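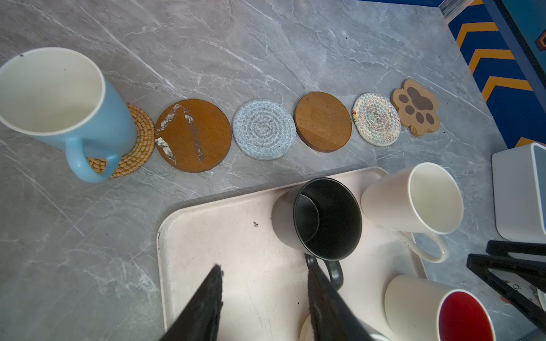
Wrist view over the tray, with the coasters lined up behind it.

Section 4: Trying out a second set of fingers

Okay, so you've got both arms bolted down and talking to the controller, and you're itching to find out which fingers you like best. Me too! I've been through this swap more times than I care to remember, and this is the order I've settled on. I'm using mugs and coasters as the test because mug handles are mean little things and they'll show you a bad finger faster than any block will.

You'll want the stock fingers, the Lirberg textured pads (or whatever you're comparing them with), the small hex driver from the arm kit, and a tray with a raised rim.

1. Park both arms with the Park button on the Marnodero controller screen and wait for the joint lights to go steady. Then cut the arm power. The cameras can stay on.

2. Swap the fingers on one arm only. I always do the left one first and leave the right alone, so I've got something to compare against.

CAUTION: Keep your own fingers out of the jaw while you're tightening. The jaw can drop a little when the power's off, and it pinches. Ask me how I know.

3. Check the wrist camera view before you move anything. You should see both fingertips coming up from the bottom of the picture, with plenty of table beyond them. If the new pads are fat enough to hide the spot where they close, tilt the camera up one notch and look again.

Note: A fingertip that blocks part of a handle is okay. You've got the fixed camera for that. What you don't want is to lose sight of the gap between the fingers, because then you're basically grabbing blind.

4. Power up, open the jaw all the way, and run Zero Jaw from the tools menu. Do this every single time you change fingers, even if you're going back to a pair you used ten minutes ago. I skipped it once back in January and spent a whole afternoon blaming the cable.

5. Set the grip force to 300 on the controller's scale and leave it there for both sets. I know, it's tempting to nudge it when one pair starts slipping (I've done it), but then you're testing the force setting and you've learned nothing about the pads.

6. Put your mugs along the back of the table, each on its own coaster, handles toward you, and the tray in the middle. Mix up the coasters if you can. Cork and woven straw don't behave the same when a mug gets bumped.

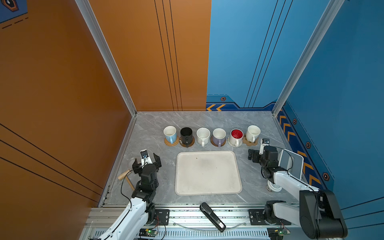

Henryk Sobczak wrote in to say he'd turn the handles sideways for the first few runs, since the wide pads on his own arms kept knocking the rim before they got anywhere near the handle, and he only went back to handles-forward once he'd slowed the approach down. Fair point, and I've tried it his way since. If your pads are on the chunky side, start there.

7. Move one mug at a time from coaster to tray, 3 tries per mug with each set of fingers. Write down drops, slips, and coasters that got dragged along for the ride.

8. Save the log before you swap back. The Piątek logger names files by finger set, so if you forget to change the set name it'll happily write over your last one. Grr.

Note: If the log stops with code 106, the wrist camera cable has come loose at the arm end. Park, cut the power, push it back in until it clicks, and start that mug over.

9. Repeat on the other arm, then go on to Section 5 for the speed settings.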